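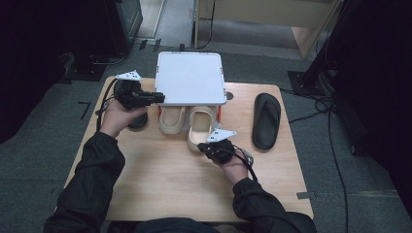 ## A small rack, a pair of slippers, and a lot of opinions about hallways

The woman who runs the home-tidying classes at the Vustell center in Stirnthorpe will happily talk about shoe racks for as long as you let her. I had asked for half an hour one morning in July and I stayed through lunch, and I came home and moved every pair of shoes I own. So consider yourself warned!

She teaches on tables, for a start, with the rack up where people can see it. "If I put it on the floor, everyone has to crouch, and the ones with bad knees stop listening," she told me. "Put it on a table and they start fiddling with it, and then they start telling you about their own front door, and then you have a class."

The rack she likes best is a low one, with a flat white top and orange supports underneath, and the slippers go side by side below with their fronts tucked in under the top. I said it looked almost too simple to need a lesson. She laughed at that, kindly enough.

"You would think so," she said. "But ask people where their slippers are right now, this minute, and watch their faces. One is under the couch. The other one is in the bathroom, maybe. What I teach is that a pair is one thing. You pick it up as one thing and you put it down as one thing, and you do it the same way every evening until you don't notice you're doing it."

She grew up, she told me, in a house where a whole family came in through one narrow door, and her mother kept the shoes in a heap behind the curtain. It was a happy heap, by her account, but every school morning began with digging through it. When she moved into her first apartment on Willey Road the first thing she bought was a rack, before she had so much as a proper chair. She still has it, out on the back porch, where it holds flowerpots.

I asked what she looks for now when somebody wants to buy one, and she had plenty to say.

"A rim," she said straight away. "Give me a top with a bit of a rim, so the keys don't go sliding off. And something flat under the legs if you can get it, a base you can lift out and rinse. Grit is what ruins a hallway – people blame the shoes, but it's the grit."
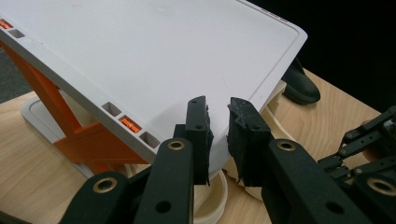
She went on to color, which she feels strongly about. Her own hallway is all white and gray, she said, and for years she would have nothing else in it, until a neighbor gave her a bright orange stool and she found she was steering toward it in the dark. Now she tells her classes to have one loud thing near the door. It can be the rack or the mat or the hook for the dog's leash, whatever they like, as long as they enjoy looking at it.

The classes themselves have grown a good deal. She keeps a paper notebook of everyone who has come through, and the last name in it was number 524. Most people come for 3 evenings: one for the hallway, one for the kitchen drawers, and one for whatever is bothering them most. (The third evening is her favorite, and it is nearly always paperwork or towels.)

I wondered whether people keep it up once they are home again, and she took her time over that one, pouring us both more coffee.

"Some do and some don't," she said. "I had a man write to me in the spring to say he had slid right back, shoes everywhere, and he was ashamed of himself. I wrote back and told him to do the slippers. Leave the boots, leave the sneakers, leave the kids' things. Put the slippers away tonight and see how the hallway feels tomorrow. He sent me a very nice card after that."

We finished with a plate of plum cake from the Vávra bakery across the street, and she asked me, quite seriously, how many pairs I had by my own front door. I gave her a number that was a little lower than the truth. She let it pass and cut me another slice.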